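**Casas fechadas, contas por pagar: o novo serviço de alerta convence?**

junho de 2018

A Brallora anunciou no mês passado um serviço que promete avisar os bancos e as câmaras quando uma habitação deixa de dar sinais de vida: correio acumulado, água sem consumo, prestações em atraso. O comunicado fala em 664 imóveis analisados no bairro de Toft e em 59 alertas emitidos. Não diz quantos desses alertas corresponderam a alguém em apuros.

Perguntei. Bent Hviid, responsável comercial, respondeu que «a taxa de acerto é muito animadora» e prometeu enviar os números. Isso foi em fevereiro, quando o projeto ainda era um piloto. Voltei a pedir e recebi uma brochura.

O que consegui apurar por outras vias é menos animador. Dos 59 alertas, 38 diziam respeito a casas de férias, cujos donos só aparecem no verão. Outros 18 eram heranças por partilhar, situação que qualquer vizinho teria explicado em dois minutos. Sobram três, e sobre esses a empresa invoca a privacidade dos clientes.
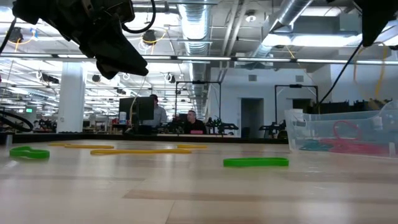 Dagný Þórarinsdóttir, que trabalhou vários anos no apoio domiciliário em Lurnia, não se impressiona. Conta que as famílias com quem lidava pagavam tudo por débito direto, e que uma conta bancária com saldo pode parecer viva durante muito tempo. Um sistema que vigia sobretudo pagamentos vai reparar primeiro em quem deve dinheiro. Quem não deve, espera.

Também me custa perceber quem recebe o aviso. No contrato-tipo que li, o primeiro destinatário é o credor; os serviços sociais surgem na cláusula seguinte, «quando aplicável». Aplicável segundo quem? A Brallora diz que o critério está a ser afinado com a autarquia. A autarquia diz que ainda não assinou nada.

Akua Ayaaba, da associação de moradores de Toft, defende que o dinheiro seria mais bem gasto em duas carteiras com tempo para bater às portas. Pode ser uma visão saudosista, mas ao menos sabe-se quanto custa.

A proposta segue agora para discussão pública. Os leitores que receberam uma carta da empresa podem enviar-nos cópia, com os dados pessoais tapados.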